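How Eltden Got Its Two Halves
Student project report, regional history elective
5 January 2025

When we had to pick topics back in September I went for Eltden, mostly because my grandmother's family came from there and I figured I'd have a head start. I did not have a head start! All I knew was that it was a hilly place with a river through it and that people on one side made fun of the way people on the other side said "bread."

So, the basics. Eltden is a small historical region, and it has always been talked about as two parts. Upper Eltden is the hill country, with Noltivow as its main town. Lower Eltden is the flat part along the Keskinen, a slow brown river that floods most springs, and its market town is Havon. The river is the old dividing line, though the upper side owned a strip of meadow on the wrong bank for a very long time and people were still arguing over it when my grandmother was a kid.

The first thing I tried to pin down was the date. The town history I started with says the region shows up in writing in 952, in a charter that gives a mill and some fishing rights to a monastery. Great, I thought, there's my opening line. Then I read the footnotes (read the footnotes first, that's my advice) and found that the charter itself is lost and what we have is a much later copy. The copyist may have tidied up the place names, too. I kept 952 in the report, but I call it the traditional date.
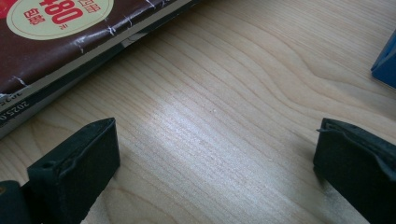
The second thing was the split. I expected a war, or a treaty, or two brothers who couldn't stand each other. There is a story about brothers, and it's a good one, with a stolen bell and a horse that swims the Keskinen at night, but I couldn't find it in anything older than a schoolbook. What I did find was tolls. Noltivow charged carts coming down with salt and timber, Havon charged boats, and each town kept its own rolls and its own measures. After a few generations of paying at different gates and going to different courts, people seem to have thought of themselves as belonging to one side or the other.

I read 16 toll entries closely, all from the printed edition in the library, and made a table of what was being moved. Salt, hides, wool, wax, a lot of timber, and one entry that just says "bees." I spent way too long on the bees. The Havon measure of salt was smaller than the Noltivow one, so a merchant selling by the measure could come out ahead just by crossing the river, and I think that explains a good number of the complaints in the court book. 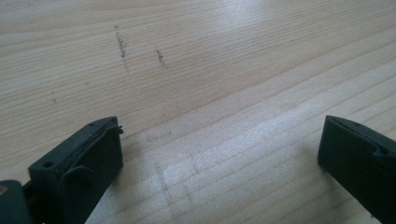
Fig. 2. Light wood surface with darker grain lines.

The part I'm least happy with is population. One of my sources gives 95 households for Havon and doesn't say whether that means the town or the whole parish. Nearly every later writer repeats the number without asking, and I did too in my first draft. In this version I left it out of the main argument and put it in the notes.

If I had another semester I'd go after the meadow strip. The boundary survey is supposed to be in the Noltivow town papers, and the finding aid lists a hand-drawn map with it. I've put in a request for a scan and haven't heard back yet.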